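Wood Worktops and Wear: Selina Lanz of Kuster on Surface Finishes

February 19, 2019

Selina Lanz has managed finish testing at Kuster for four years. Her group in Skarbridge evaluates oils and hardwax products for kitchen worktops and tables, and its current program covers 74 panels in beech, oak and maple. We spoke with her about what owners get wrong and what the test results show.

The most common error, she says, is applying too much oil. "Wood takes up what it takes up in the first 20 minutes. Anything left on the surface after that cures as a soft film, and the film holds dirt." Kuster's written instructions call for two thin coats, with the excess wiped off after each and a full night between them.
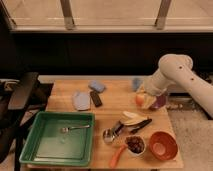

Kitchen items on a light wooden tabletop.

Sanding is the second topic. Many owners finish at a very fine grit in the belief that smoother is better. Lanz disagrees. "Past a certain point you close the surface and the oil sits on top. We stop at 150 for beech - sometimes 180 for maple." 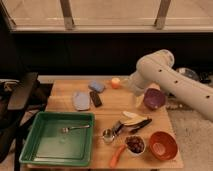

Standing water does more damage than daily wiping, according to Lanz, and the edges of a board are weaker than its face. End grain draws in moisture several times faster. Her advice is to keep anything wet off the wood until it is dry. A plastic tray with raised sides, like the green one with the spoon in it, will do for used utensils. Metal left in a puddle is a separate problem: iron reacts with the tannin in oak and leaves a blue-black stain. "Oxalic acid removes it, but then you are refinishing that area."

The longest test so far ran for 696 hours at raised humidity. The hardwax panels kept their sheen better, but the oiled ones were easier to repair locally. Silvan Trummer, who runs the climate chamber, plans to repeat the test in April with a lower starting moisture content. 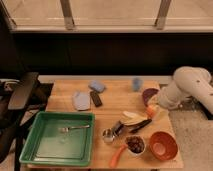 A pale wooden work surface with a folded cloth toward the back.

Asked which finish she uses at home, Lanz says plain oil, renewed twice a year. "I would take a repairable surface over a hard one."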